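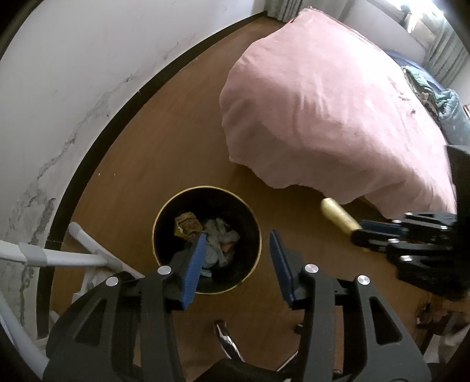 Usis Opens Entries for Its April Bedroom Clear-Out, Wastebasket First

CATTERALL. Usis, the household tidying service, today opened entries for the spring round of its Bedroom Clear-Out, a month-long program for people who can see their bedroom floor in places and would like to see more of it. The round runs through April and has room for 317 households in Catterall and neighboring Stinska.

The program begins with the wastebasket. Past rounds began with the closet, and the company has the emails to show how that went.

"People would get every shirt they owned onto the bed by ten in the morning, and by ten at night they were sleeping on the couch," said Roy Marsden, who runs the program. "A wastebasket takes a minute and a half. You empty it, you put it back, and you've finished something. Some of our members hadn't finished anything in that room since they moved in."

Members get one short job each day by text message. Day one is the wastebasket, which in most bedrooms means tissues and a wrapper or two. Day two is whatever landed near the wastebasket. The bed comes up on day five and takes three days, one of them given over to the comforter, which Usis regards as a piece of furniture in its own right once it starts sliding toward the floor. Spare bedding gets its own day. Members are asked to sort the pile by bed, and then to admit how many of those beds they still own.

Tubes and bottles are handled on day nine. The rule is that anything with a cap gets opened, sniffed and either kept or thrown out, and that "it might be the good one" counts as thrown out.

Walls were added this year at the request of members, who found that once the floor was clear they had nothing else to look at. Day 14 asks for a slow walk along the baseboard. Grey water stains and peeling paint are not tidying problems, and Usis will not pretend a nice basket fixes them. The job for the day is to take a note of where the marks are and call whoever is responsible for the building. Renters get a sample letter. It is polite in the first paragraph.

Usis received 2749 replies to its winter member survey, which asked where in the bedroom things went wrong. The chair won easily. Almost 900 people named it, and several named it twice. "We have a chair day," Marsden said. "It's day 20. We don't put it any earlier. You have to work up to the chair."

The survey also asked members what they wanted from a wastebasket. The leading answer was that it should look like it belonged in the room, with a round shape and a dark color preferred and a little gold at the rim considered acceptable. "Bigger" came second. Usis does not sell wastebaskets and has no plans to, though Marsden would like it known that he has opinions and can be reached during office hours.

No equipment is needed beyond trash bags and a broom. Wood-look floors may be swept as usual. Members with carpet will receive a different message on sweeping days and a certain amount of sympathy.

Entry is free for the first round of any household and can be made at the Usis front desk on Kotska Street or by phone. Where a bedroom is shared, both people must sign the form. This rule dates from last April and will not be discussed further.

About Usis
Usis runs tidying programs for bedrooms, kitchens and hallways in and near Catterall. To date, 1749 households have completed a program. The company does not do garages.

Press contact: Roy Marsden, Usis, Kotska Street, Catterall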